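Filed under: Household & Workshop Automation
118 comments | 66 shares

Fodine
The question before members is whether a machine can yet be trusted with ordinary tidying. Our housing association in Skirnville has been asked to consider a trial in its shared workshop. My own view is that it should wait. Picking up offcuts is simple for any resident, and the quotation we received did not cover breakages.

Hestado
I must respectfully disagree. Simulated work has moved forward a good deal, and the basic task is the same in either setting: bring two fingers to either side of a block and close them squarely. The flat slats lying on the floor are, in my opinion, the harder item, as they offer very little edge to hold. 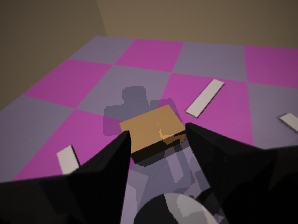
Chmielewska wrote that a simulated floor carries no sawdust, and that she would want figures from a working shop before any money was set aside. In her department the trial machine was given 206 items to clear from a bench and managed 70 without help. The remainder were finished by hand.

Hestado
Those figures are noted. May I ask whether thin pieces were recorded separately?

Chmielewska
They were not. I accept that they should have been.

Fodine
In that case I shall propose that the matter be put back until the next meeting. Sweeping will continue under the present rota.

14 replies hidden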